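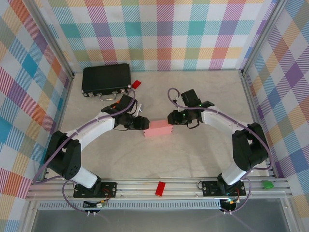

Two-arm cell: both arms stop when grippers come close over the pink block

hwieser
Posted 16 February 2021

Good evening all. I have a problem with our two-arm cell at Lenamdale and I would be thankful for ideas. The task is simple. One arm takes a block, passes it to the other arm, and the second arm puts it beside the briefcase. With one arm alone it runs well, I did 100 cycles on each side without a stop.

With both arms, the controller gives fault 13 (joint load too high) shortly before the handover. It is always the right arm first, and then the left arm stops also. Sometimes the right arm sinks a little after the fault, and this is the part I do not like.

I have already changed the power supply and made the speed lower. No difference.

Hermine Wieser

tranon_fan
I would look at the cable. In your picture the purple one goes up in a high arch over the right gripper. When the wrist turns inwards, this arch gets short and pulls. On the left it is clipped along the links. We had the same with our Halliday arms, and the fault came only in one pose.

dunstan_a
I don't agree that it is the cable. A cable that thin does not overload a shoulder joint. Both arms are reaching far in over the floor there, and that is the worst pose for the shoulder. Please check the load limit in the settings. Ours was delivered with a value of 1,829 and it was too low for a long reach.

hwieser
Thank you both. Anahera, my value is the same as yours was. But why does the left arm not give the fault first? It has the same value and nearly the same reach.

tranon_fan
Exactly my point. Same pose, same limit, different cable.

dunstan_a
Or one gearbox is more stiff than the other. Swap the two arms and see if the fault goes with the arm. And before anybody raises a limit: the sinking is a safety matter. If the arm drops after a fault, keep your hands out from under it, and do not reach in for a block until the power is off and the arm is supported.

sollunico_user4
Agree with the last post. Also take the spare red block off the front rail, and the green thing at the right end. If an arm sinks near the base, you don't want something lying there to be pinched.

hwieser
I have cleared the rail and put a longer loop on the right cable. First run: 22 handovers, then fault 13 again, on the right. So it is better, but it is not solved. Tomorrow I will swap the arms, as Anahera says. The limit stays as it is until then.

tranon_fan
Better is still better :) Please check also the plug at the base when you have the arm off.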